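Factory open day at Tovard, Jirov

The gates opened at 9 in the morning and there was already a line of cars down to the main road. Tovard builds motorhomes and towable trailers at its Jirov plant, and once a year it lets the public walk the floor. Entry was free, but you had to book a slot. Ours had 72 visitors, split into groups at the door.

The tour starts in the hall where bare chassis come in. Most are vans with the rear body removed. Floors go on first, then tanks and wiring, then the side walls. The plant finished 370 vehicles last year, and our guide said the order book is full until August.

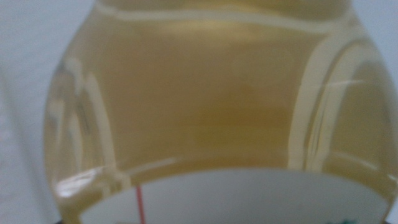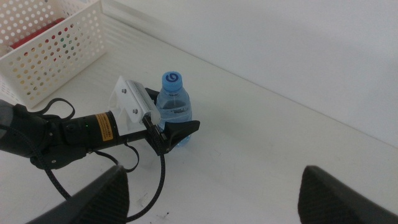
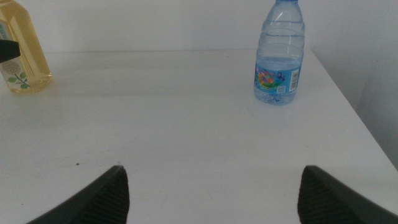 The furniture hall was the part I had come for. Cabinets are put together outside the vehicle and carried in before the roof goes on – the reason a replacement cupboard costs so much later. I asked about the rattling doors on older models and was told the hinges have changed.

After that we were let into the yard to look at finished models. The Furtună is the big one, with a fixed rear bed and a garage under it. The Saklow is shorter and sleeps 3. I preferred the Saklow, though the shower is tight and the step is high.

Parking was in a field 300 meters from the gate and it was muddy. The snack stand took cash only. Allow two hours for the whole visit, and wear closed shoes or they will turn you back at the door.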